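Last updated: November

Re: [grippers] Finger pads for cloth, who has compared them?

On Monday at 9:14 am, an Irngate list member wrote:

> We're choosing between the stock fingers and the softer Zorno pads for
> a laundry set. Has anyone run both on real clothes? The bench numbers
> look the same to me and I don't trust them. Also curious whether two
> units per person is worth the trouble or if one is plenty.
>
> And does the controller matter at all at this stage, or can I leave
> that for later?

Hi all,

I can help a bit with this one, because we've been doing exactly that in a bedroom for the last while, with the hand-held units and plain old clothes on a plain old bed. I'll put a few views in first so you know what sort of setup I'm talking about, then get to the pads.

Yellow fingers, striped fabric, wide lens:
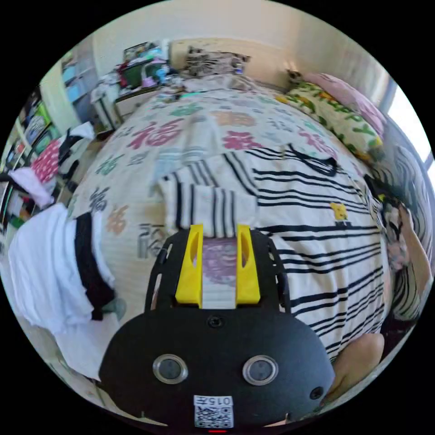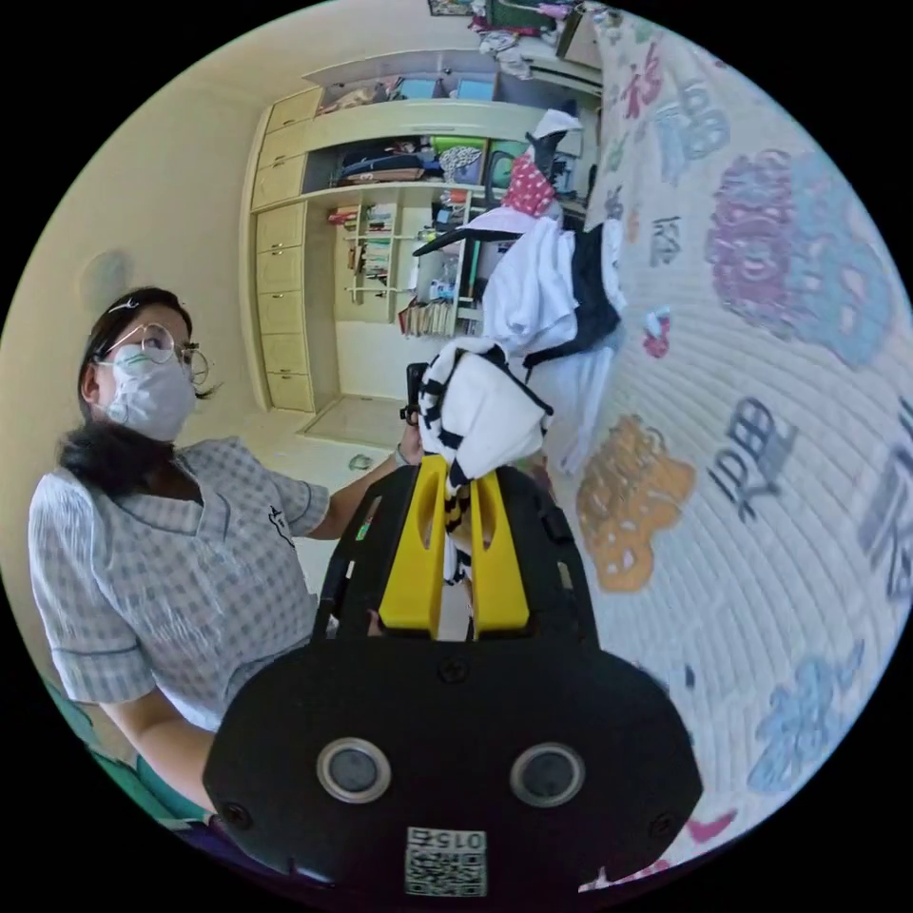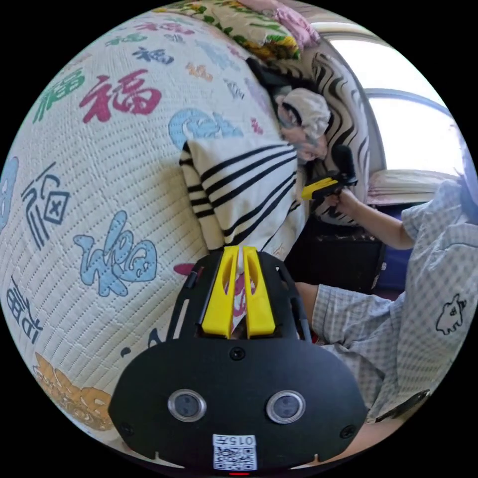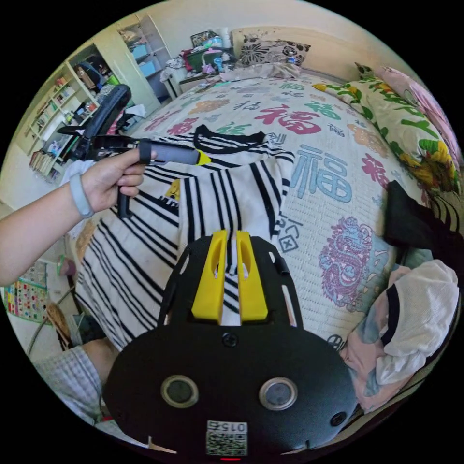

So, the pads. We went back and forth between the stock fingers and the Zorno ones over 3000 grasps total, and I really wanted the Zorno pads to win (I'd paid for them!). On anything thick they do. Towels, a sweatshirt, the waistband of a pair of jeans — you close on it and it stays closed. On thin T-shirt cotton they were worse for us, and it took me a while to see why. The soft pad grabs the layer you want and then also grabs the layer under it, so you go to lift one side of a shirt and the whole thing comes up like a sack. The stock fingers are stiffer at the tip and you can sort of slide one under an edge before you close. If your set is mostly shirts I'd stay with stock and spend the money on something else.

One thing that threw our comparison off for a whole afternoon: the pads wear. Ours got shiny after a few days and the slip count went up, and for a while I was blaming the person holding it (sorry about that). Write down when you put a fresh pair on. I wish we had.

As for the bench numbers looking the same, yeah, they did for us too. A pull test clamps a flat strip that's already lying nicely between the fingers. That is the easy part of the job. Getting hold of the edge is where all our failures were, and a pull test doesn't go near it.

Two units or one? Two, if you're folding. With one you can drag and flip, and you'll get a fold in the end, but you find yourself inventing odd little moves that a person would never make, and then your arm has to learn those. Do mark left and right on them clearly. We mixed up the pair once and 39 takes had to be relabeled by hand, which was about as much fun as it sounds. If you only have budget for one unit right now I'd start with flattening and drag-to-position tasks and leave folds for when the second arrives.

On cameras, the wide lens is great right up to the moment you lift something. Then the cloth comes up between you and the bed and you've lost the far edge. We tried a Sjöberg side camera on a little stand to cover for it. Nice picture, but it kept getting bumped, and syncing it was a pain: it drifted by 3 frames over a long take and we only noticed when we played the two side by side. I've gone back to wrist view only, and we just lift a little lower. Stripes are a good choice of fabric for this by the way. You can follow the bend of the cloth by eye when you're checking takes, and plain white on a pale bedspread is miserable to review.

Controller — you can mostly leave it, but check one thing before you do. Our Vorent box expects gripper width at a fixed rate and fills any gap with the last value it saw. On playback that shows up as the fingers hanging half closed and then snapping shut. I thought it was a hardware fault and took a gripper apart over it. It was a setting. So record one short take, push it all the way through to the arm, and watch the fingers before you go and collect a few hundred more.

Oh, and shirts with straps or trim: do those separately from your plain ones. The fingers have slots in the face and a thin strap will find its way in there and hook. Tape over the slots fixes it, though the tape is slippery, so then you're comparing something else again. I'd be glad to hear if somebody has a cleaner fix.

I still have one set of Zorno pads unopened. If the original poster wants to try them before buying, write me off list and I'll drop them in the mail. I'd only ask for your slip counts on thin cotton in return, with whatever closing speed you're using. We ran ours pretty slow and I have a feeling that matters more than I've given it credit for.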